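Mumus Card and Paper Room, Bredatthorpe
Questions we get asked

Booking and opening

Do I need to book?
For the long tables, yes. For the two small tables by the door, no, but if both are taken you will have to wait. Bookings are made at the desk or by phone, and we hold a table for 15 minutes past the start time before giving it to someone else.

When are you open?
Every day except Monday, from 10 in the morning. The last cutting is at half past five so that the benches can be cleared by six. Thick board takes longer than people expect, so please don't arrive at twenty past five with a full pack of it.

Can I bring children?
Yes, from the age of eight, with an adult at the same table. Under-16s can fold, glue, punch and score. They can't use the trimmers or the craft knives, even with help.

Is there parking?
There are spaces behind the building on weekdays after four and all day at the weekend. The nearest bus stop is on Lusier Street, two minutes' walk away.

Paper and card

What do you sell on site?
Coloured card in A4 and A3, white paper in three weights, tracing paper, greyboard and envelopes in the common sizes. The sample drawers hold 472 different sheets at the moment, counting textures and tints separately. You may take the drawers to your table, but please put the sheets back in the order of the numbers on the tabs.

Which card should I use for greetings cards?
Most people are happy with our 160 gsm for inserts and small tags. For the outside of a folded card it's a little soft, and we would point you to the next weight up. If the card has to stand on a shelf for weeks, ask for the stiffest one at the desk and score it before folding.

Can I bring my own paper?
Yes. We don't charge for that. Please don't bring anything with glitter on it, or sandpaper, or card with staples still in it. They mark the blades and the next person gets a ragged edge.

My yellow card has faded. Was it faulty?
Probably not. Yellows and pinks suffer most in a sunny window. Keep spare sheets flat, in a drawer or a folder, away from the glass. If a sheet you bought from us was already uneven in colour when you opened the pack, bring it back with the wrapper and we will swap it.

Cutting and measuring

How do I get a straight edge on a small piece?
Small pieces move more than large ones, and they move most at the corners. Put a clean sheet of white paper underneath, line your piece up with something you know to be straight, and hold it down with a flat hand well away from the blade. Cut in several light passes. If you are using a knife, work against a steel rule and not a plastic one.
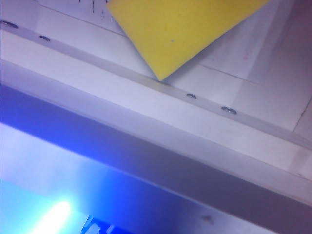
It also helps to leave a margin of a few millimetres and trim it off at the end, after any gluing is done. Glue stretches thin paper slightly, and a piece that was square before it was stuck down may not be square afterwards.

Why does my card come out slightly crooked?
There are a few usual causes. The sheet may not have been square to begin with, which is common with offcuts. You may have measured from an edge that had been torn or cut by hand. Or the sheet may have slid at the start of the cut. Try measuring from the same edge every time and marking both ends of the line. One mark isn't enough.

How do I cut a neat point or a diagonal?
Mark the tip first, then the two places where the sides end, and join them lightly in pencil. Cut from the tip outwards on both sides. Cutting towards the tip tends to bend it, and a bent tip on coloured card leaves a pale crease that won't rub out. Vibeke Zoëga teaches this in the Saturday beginners' session, along with envelopes and simple boxes.

How many sheets can I cut at once?
On the trimmers, up to 10 sheets of plain paper. For card, cut one sheet at a time. If you need a large batch done, leave it at the desk with a drawing that shows the finished size, and Raed Awad will give you a price. His biggest job so far was 685 place cards for a wedding, so don't worry about asking.

Can you sharpen my scissors?
We can't do it ourselves, but Ilse Ruppert collects scissors and knives from the desk on the first Friday of the month and brings them back the week after. Put your name on the handle with a bit of tape.

Looking after the tables

What do I need to do before I leave?
Sort your offcuts. Anything larger than a postcard goes in the shared tray, sorted by colour if you can manage it – white and coloured at the very least. Smaller bits go in the paper recycling. Wipe glue off the table with the damp cloths by the sink, and put rules back on their hooks.

Where do used blades go?
In the yellow-lidded tin at the desk, never in the bins. If a blade snaps, tell a member of staff even if you think you have found all of it.

Can I take offcuts from the tray?
Yes, help yourself. Schools and playgroups can have a full bag by arrangement. Speak to Soo-ah Choo, who keeps the list.

Can I leave a project overnight?
There are shelves at the back for work that needs to dry. Label it with your name and the day you will collect it. Shelf space is free for two nights. After that we move things to the cupboard, where they may have other things put on top of them.

Do you sell gift vouchers?
We do, for table time or for the shop. They are printed on our own card and last for a year.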